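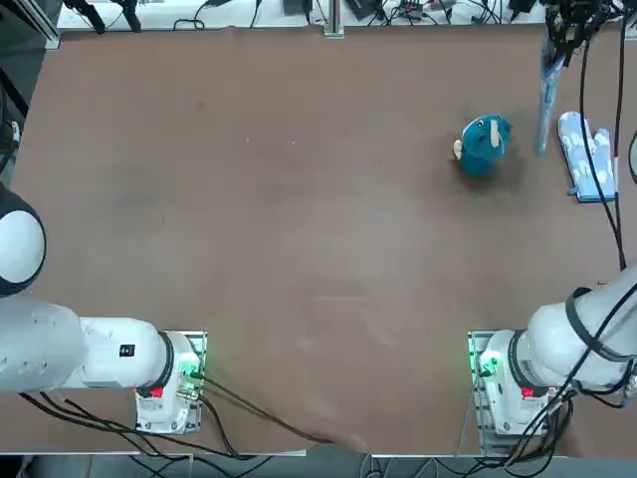
Joon-young Shin's objection, sent after my last piece on tabletops, was that a surface with marks on it has already failed, and that an owner who keeps using it is only putting off the sanding. He has owned a Galtholm dining table for 11 years, he has had it refinished twice, and he would like to know what I have against a clean top.

I have nothing against a clean top. My position is that "clean," "unmarked" and "sound" are three separate conditions, that most owners treat them as one, and that a great many tabletops are sanded, stripped or thrown out on account of that confusion. A matte brown top with faint scuffs, a few pale smudges and a darker patch is a common sight in any room where a table gets used. None of those marks, taken alone, tells you that the table needs work.

Start with the scuffs. A scuff is a change in the way the surface reflects light. On a matte finish it usually means one of two things: the high points of the finish have been flattened, and the spot now looks shinier than its neighbors, or something softer than the finish has left part of itself behind. The second kind comes off. A damp cloth with a little dish soap removes much of it, and a clean pencil eraser will often take care of the rest. The first kind does not come off, and rubbing makes it larger. I would guess that a good share of the shiny spots people complain about were put there by the people complaining, with the green side of a kitchen sponge.

The test is simple enough. Look at the mark from a low angle with a lamp on the far side of the table. If it stands above the finish, it is a deposit and can be cleaned. If it lies level and only the gloss is different, leave it alone. If it sits below the finish and a fingernail catches in it, you have a scratch, and scratches are a separate subject. The lamp matters more than the angle. Ceiling light comes down from all over and hides the differences you are trying to see.

Pale smudges are mostly a matter of residue: hand cream, spray polish, the film left by a cloth that was rinsed in dirty water. They show on dark matte surfaces because a matte surface scatters light and a thin film interrupts the scattering. On a light gloss top the same film would pass without comment. The usual response is to apply more polish, and the result is a uniform smudge in place of several local ones. For a day or so this looks like success.

I should be plain about my opinion of spray polish on matte tops. I don't use it. It raises the gloss unevenly, it holds dust, and it can get in the way of any later repair coat, as anybody who has watched fresh finish draw back into little craters will confirm. Warm water, a small amount of soap, a second cloth with plain water, a third one dry. The third cloth is the one people skip.

Pale marks can also come from moisture held in the finish, and these behave differently. A smudge of residue has no clear outline and will move under a wet thumb. A moisture mark stays where it is and frequently follows the shape of whatever stood there, a cup or a plate. Many fade without help. Give the top a few weeks before doing anything to it, and keep the radiator low if the table stands next to one.

Dark patches are where Joon-young and I part company entirely. His view is that a dark patch is damage until shown otherwise. Mine is that you have to find out first whether there is a patch at all. On a broad dull surface a soft-edged dark area may be a stain, may be a shadow, or may be a spot where the finish has been rubbed down by years of forearms and now absorbs a little more skin oil than the rest. From across the table the three look much alike. I have seen a man reach for the mineral spirits over a shadow thrown by his own lampshade.

So move the light. Move whatever is resting nearby as well -- a bowl, a newspaper, a child's teal plush toy. If the patch moves, you are finished. If it stays, wash it and let the area dry overnight, then look again in the morning at the same hour you first noticed it. A patch of skin oil will be lighter after washing. A stain that has gone under the finish will be the same as before, and at that point you can decide whether it bothers you. The word I would stress is "bothers." A stain under a sound finish is not getting worse. It has no effect on what the table can hold up or how easily it wipes down.

Ulla Leinonen, who repairs furniture and lets me read her intake book, has 408 tabletops entered in it. The book has a column for what the owner asked for and another for what she did. I won't pretend it is a study. Owners who are happy with their tables never appear in it, and she writes "wash" for anything from a quick wipe to an afternoon of patient work. What the columns do show, page after page, is a request for refinishing on the left and something a good deal smaller on the right. She washed it. She waxed one corner. In 9 cases she wrote only "returned as is," and she tells me that those owners were the hardest to satisfy, having carried a table down the stairs and back up again.

The material counts against the sanders too. A solid top can be sanded several times in its life, within reason. A veneered top can be sanded once, carefully, by a person who knows how thick the veneer is, and few people do. A printed or laminate top can't be sanded at all. Rukhsana Swati sent me a piece of her old Zoler desk with a pale oval in the middle where the brown pattern stops and the substrate begins. The mark she had been trying to remove was a ring from a teapot. The oval is larger than any teapot.

The Zoler care sheet, to its credit, says not to sand. It says so in a box on the back page, under the directions for tightening the legs. Vidmar puts no such line on its sheet and recommends its own restoring oil for every top it sells, coated or uncoated. Oil does nothing useful on a sealed surface. It sits there until it turns sticky, the stickiness collects grit, and the grit makes scuffs. I wrote to them in December on this point and was sent a coupon for the oil.

There is a fair argument on the other side, and Dong-geon Ban made it better than Joon-young did. A worn finish does stop protecting at some stage, he wrote, and if the owner has been trained to ignore every mark, he will ignore that one as well. I accept this. The sign to look for is how water behaves. Put a few drops on the part of the table that gets the most use and a few more on a part that gets none, near the edge or under where the lamp stands. Wait 3 minutes. If both sets of drops are still standing, the finish is doing its job, whatever it looks like. If the drops in the busy area have flattened and left the surface darker, the finish is thin there and needs attention before the next spill. Wipe up both spots when you are done.

Even then the proper response is usually local. On an oiled top, clean the thin area, let it dry, oil it, wipe off the excess. On a varnished one, a light scuff with fine abrasive and a thin coat over the whole top will do, and the whole top is advisable only so the gloss matches. Going down to bare wood is for tops that are peeling, burned or badly gouged. It takes away material that can't be put back, and it also takes away the even color that years of daylight have given the surface, so that the table no longer matches its own legs.

Placemats and cloths I consider optional. Aqeel Dhanial keeps his Ister table under a thick felt pad and a cloth, and the top is as smooth as on delivery. He also has no clear idea what color it is. He lifted one corner for me and we both looked at it for a while. The exposed strip along the edge had gone lighter than the rest, so if he ever takes the pad off for good he will have a two-tone table, and I expect he will then want it refinished. Felt under a vase or a lamp base is sensible. A pad over the entire surface preserves the thing by taking it out of use, and the cost of a table is hard to justify on those terms.

What I would ask of a tabletop is that it be flat, stable, easy to wipe and closed to water. Appearance comes in after those, and on a matte surface it should be judged from the chair, in the light you normally have, at the distance you normally sit. I look for scuffs with a lamp at a low angle because I am diagnosing them. Owners who do it for no particular reason will find a table in poor condition every time.

Joon-young is having the Galtholm done again in the spring. I have asked him to do the water drops first, and to do them before he clears the chairs out and talks himself into it. The drops cost nothing and he has a kitchen tap.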